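Channel stuffing

Print this article | E-mail this article

Channel stuffing is a business practice in which a company ships more product to its distributors or retailers than they are likely to sell within a normal period, and records those shipments as sales. It raises reported revenue in the current quarter at the cost of later ones. The practice is also called trade loading, particularly in the consumer goods and tobacco businesses.

Selling a large volume at the end of a quarter is legal. The practice becomes a matter for regulators when the goods can be freely returned, when the buyer does not have to pay until it has resold them, or when investors are told that the extra sales reflect real demand.

How it works

Most manufacturers sell to wholesalers, who hold stock and sell it on. Under accrual accounting, the manufacturer generally books revenue when control of the goods passes to the wholesaler. A manufacturer that is short of its sales target can therefore close the gap by persuading wholesalers to take extra stock before the period ends.

The usual inducements are deep discounts, longer payment terms, and rights of return. These may be written into the contract or set out in a side letter, a separate agreement kept from the accounting department and the auditors. Side letters are common in the cases that end up in court -- a sale with an unlimited right of return may not qualify as a sale at all.

Once wholesalers are overstocked they order less. The manufacturer then starts the next quarter behind and has to push still more product to reach the same figure. Many schemes come to light this way, when orders fall so far that the shortfall can no longer be covered.

Accounting treatment

In the United States, revenue from contracts with customers is governed by Topic 606 of the accounting standards codification. Where customers may return goods, the seller must estimate the returns and leave that amount out of revenue. If the seller keeps the main risks of ownership, the arrangement may be treated as a consignment, and no revenue is recorded until the goods are sold to an end customer.

Public companies must also disclose known trends that are likely to affect future results. A company whose accounting entries are correct may still break this rule if it fails to say that sales have been pulled forward from a later period.

Warning signs

Auditors and analysts look for receivables that grow faster than sales, and for a rise in days sales outstanding. Other signs include heavy shipments in the last days of a quarter, a jump in returns early in the next one, and a gap between what the manufacturer ships and what retailers report selling. Rented warehouse space near a distributor has figured in several inquiries.

The Drekon matter

A frequently taught case is that of Drekon, a maker of workshop equipment that sold mainly through two distributors, Caruso and Ratov. Over several quarters the company offered both of them a discount of 50 percent on orders placed in the final week of the period, with payment deferred until resale. Sales director Corrado Bassi signed the side letters. They were not passed to the finance department.

The arrangement was found by Anum Malik, a receivables clerk, who noticed that 23 invoices to Caruso had gone past due without any collection notice being sent. She raised it with the controller, Ubaldo Dal Bello, and later with the audit committee. An outside review by the accounting firm Pemanbridge identified 532 shipments that should not have been booked when they were.

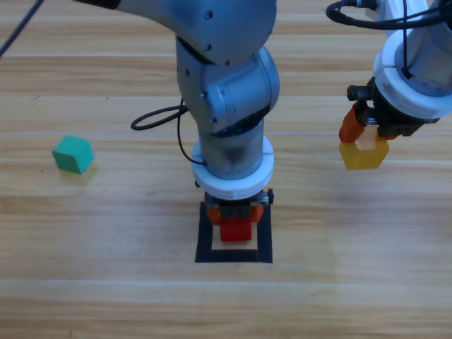 Drekon restated its results for 2 fiscal years. Bassi resigned in November, and the company settled a shareholder suit without admitting fault. Dal Bello was not accused of taking part, but the review criticized him for approving credit limits above company policy. Ratov returned most of its unsold stock and ended its distribution contract.

Prevention

Common controls include written confirmation of sale terms taken directly from customers, quarterly statements in which sales staff certify that no side agreements exist, and regular reports on distributor inventory. Some companies pay commissions on sales to end users -- this removes much of the reason to overload a distributor.

Aurelio Barrera has argued that quarterly bonus thresholds are the main cause, and that smoothing them over a full year would do more than added audit work. Mirko Testa disagrees. In his view annual targets only move the pressure to the fourth quarter, where the amounts are larger and harder to correct before the accounts are filed.

See also: Bill-and-hold sale; Cookie jar reserve; Revenue recognition; Round-tripping

Filed under: Accounting fraud | Revenue recognition | Corporate governance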